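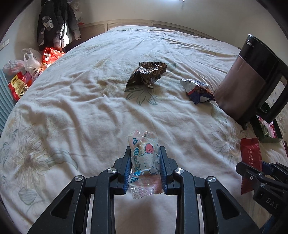
Pratcombe publishes first results from its household chores study

Monday, February 21, 2022

Pratcombe has released the first set of results from Prullora, its study of how far machines can take on ordinary work in the home. The short answer is that they can do parts of it, slowly.

The first set covers clearing up: picking wrappers and small packets off a soft surface and putting them where they belong. Hard items on a flat table are largely a solved matter. Bedding is harder. A quilt gives under the jaws, folds rise between the fingers, and a thin wrapper has no fixed shape to plan a grip around. Clear film is worse again, as depth sensors often read the cloth behind it. 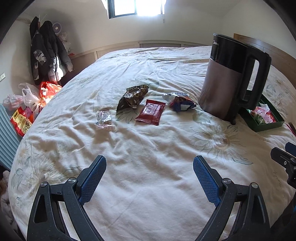
Over 2000 attempts, the test system picked up the chosen item at the first try in 70 per cent of cases. Most failures fell into two groups: the jaws closed on cloth as well as the item, or closed above it. Time per item averaged about 30 seconds, well behind a person doing the same job.

Sorting rubbish from things to be kept remains the weaker half of the task. An empty packet and a full one can look alike from one side, and the system has no dependable way of telling them apart before lifting.

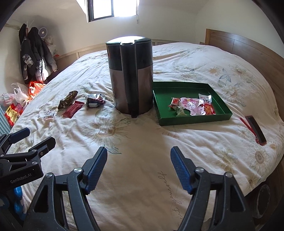
Collden, which supplied the control software, will use 400 of the failed attempts to retrain the grip planner. Andreadis is preparing a softer jaw pad for the next round - the present one holds foil well but drags on cotton.

Pratcombe does not plan a product on the basis of these results. A second set, covering folding and shelf filling, is due in August.

The full results tables are available from the Pratcombe press office on request.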